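Undport Workshop Notes: Looking After a Two-Armed Handling Cell

The Undport cell handles office files at a desk and cabinet station. Operators are asked to carry out the following routine before each shift and after every 126 handling cycles.

Begin with the fingers. Wipe each fingertip with a lint-free cloth, then open and close both hands slowly. A finger that lags behind the others should be reported before any load is lifted. 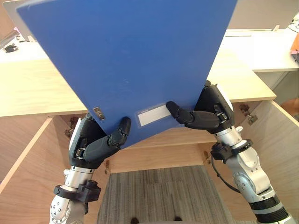

How often should the wrist clamps be tightened?
Check them every 30 operating hours, and again whenever a hand has been removed and refitted.

Tighten the clamp screws in small, even turns - never one side fully before the other. The Tuneck driver supplied with the cell is to be used for this purpose and returned to its drawer afterward. Cables should be left with enough slack for the wrist to reach the end of its travel.
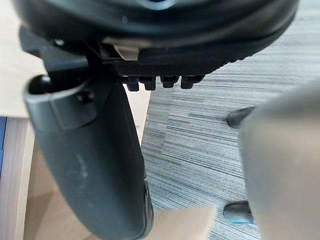

A cable that pulls taut at any point must be rerouted before the cell is restarted. Allow the controller 15 minutes to settle after power is restored, and enter the cycle count in the Seltent log. The last full service was recorded at 1,434 cycles.
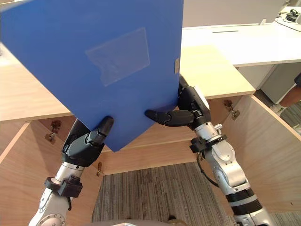
Grip settings should be tested with an empty file before regular work resumes. Use the two-handed hold, with both hands at the lower edge as for the blue folder, and keep the fingers clear of the label pocket. Cabinet doors are to be fully open during the test. If the file slips, stop the cell and repeat the fingertip cleaning - do not raise the grip force first. Replacement pads are kept at the Phí store and are issued in matched sets.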